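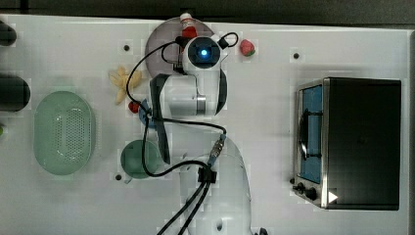 How to Set Up and Run a Tabletop Arm Cell Safely

Applies to: single-arm table cells with a parallel gripper, running pick-and-place work with household objects. Written for the Flurine benches at Raltwood and used at the Wilham site with small changes. Last revised in February.

Read the whole page before your first shift on a bench. If you have run one of the older Krawczyk benches, read steps 3 and 5 again, as they have changed.

Before you start

You need the bench checklist, the bench log, a tape measure and the key for the mode switch. You also need to know where the emergency stop is. Find it, put your hand on it, and check that you can reach it from where you plan to stand. If you can't, move yourself or move the button.

A small arm of the collaborative type is still a machine. The arm may be rated to work near people, but that rating covers the arm alone. Once you add a gripper, an object in the gripper and a table with hard things on it, you have a new system and it needs its own risk assessment. The signed copy for each bench is kept in the front of the log. If the setup on the table has changed in kind – a new gripper, a heavier object, anything with a blade – the old assessment no longer covers it. Stop and ask for a new one.

Step 1. Mark the floor

The operator line sits 60 inches from the center of the arm base. Tape it on every side of the table that a person can walk up to. Visitors stay behind the line whenever the arm has power. The operator may cross it only with the arm in a protective stop or in hand-guiding mode.

Step 2. Check the cables

Move the arm by hand through the reach you plan to use and watch the cables the whole way. A cable should have enough slack that it never pulls tight, and not so much that a loop can drop over something on the table. Look at each clip. Look at each connector and turn the collar until it seats. Log any cable with a nick in the jacket and take it out of use.

Cable sets are replaced after 2,000 hours on the bench counter, whether or not they look worn.

Step 3. Lay out the objects

Work from the object list for the session. Put out what is on the list and nothing else. Personal cups, phones and tools do not go on the table at any time.

Keep light items toward the middle, where the arm does most of its work. Large items go to the side. Leave open table between groups so the gripper fingers can come down without touching a neighbor.
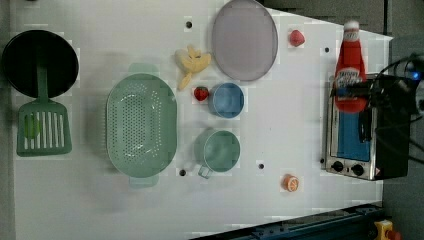

Kitchen appliances used as props must never be plugged in. Cut the power cord or cap the plug, and write which one you did in the log. Bottles and jars must be empty and rinsed, with the cap on tight. Real food is not allowed on the bench. Play food is fine and is washed once a month.

Handles need some thought. A handle that hangs over the side of the table will catch a sleeve sooner or later, so turn it in. Anything that rolls should be tried once by hand to see where it ends up.

Step 4. Set the speed and force limits

For first runs, set the tool speed limit to 207 mm/s. Keep it there until you have ten clean cycles in a row. After that you may raise it, but the ceiling for these benches is 506 mm/s, and going over it takes a written sign-off.

Set the gripper force to the lowest value that holds the object through the full move. Start low and go up one notch at a time. Squeeze bottles and thin plastic will bend well before they slip, so watch the walls of the object as well as the grip.

Step 5. Run the first pick

Stand behind the line with one hand at the stop button. Call out "arm live" before you start, even if you are alone in the room. Run one pick at a time and let the arm come to rest between picks.
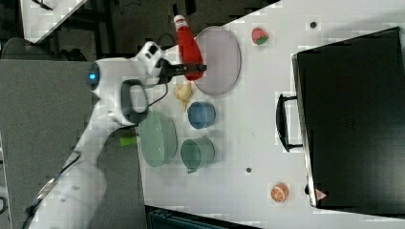 Gripper closed on the red squeeze bottle beside the plate.

If the arm stops on its own, leave it stopped. Read the message on the pendant, write it in the log, then clear it. Do not reach for a held object while the arm has power, even when it looks like it is about to fall. Let it fall.

Step 6. Shut down

Send the arm to its park position, open the gripper and power off. Take the key out. Put the objects back in their bin and check them against the list. Wipe the table down, including the screw holes, where grit collects.

What to log

Bench number, start and end time, speed limit used, gripper force, every stop and its cause, any object that was damaged. If nothing happened, write "no stops" and sign it. A blank line counts as a missed entry at the monthly review.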